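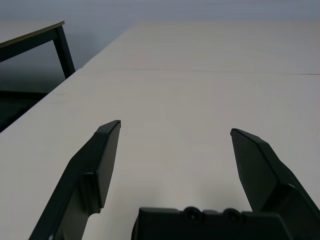
I have packed for other people's vacations since I was 19, when my aunt handed me her suitcase and went off to find her passport. I still think packing is the best part of any trip. So when the magazine asked me to write about getting out the door for a long weekend in Clomham, I said yes before I'd even looked up the bus times (11 in the morning, one change at Sotness, bring a snack).

My one firm rule is that everything starts on a big table. Beds are terrible for this! Things sink into the blanket, you lose a sock, then you lie down. A table makes you look at what you own. I like a pale one, so a black phone charger can't hide from me.

Then the backpack comes up onto a corner and stays there, and the flat things go in the middle where I can reach them. I'm a big believer in flat cases. They slide down against your back and they don't poke you in the ribs all the way up the hill.
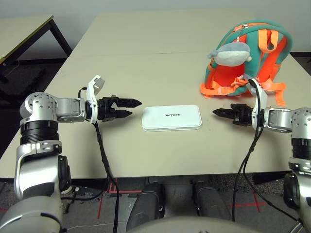 The backpack with its gray plush, and a flat white case on the table.

My friend Yamila Lagos thinks a plush toy hanging off a bag is for kids. I'm 65 and I disagree. Have you ever tried to pick your bag out of a pile at the Brusuvholm ferry? I'd choose a bright color too, teal or orange or both if you can find it.

Clothes go in last at my house, rolled, with the sweater on top for the bus. My husband Roy does it the other way around and spends the whole ride digging. We leave at 9 and he's usually still looking for his hat.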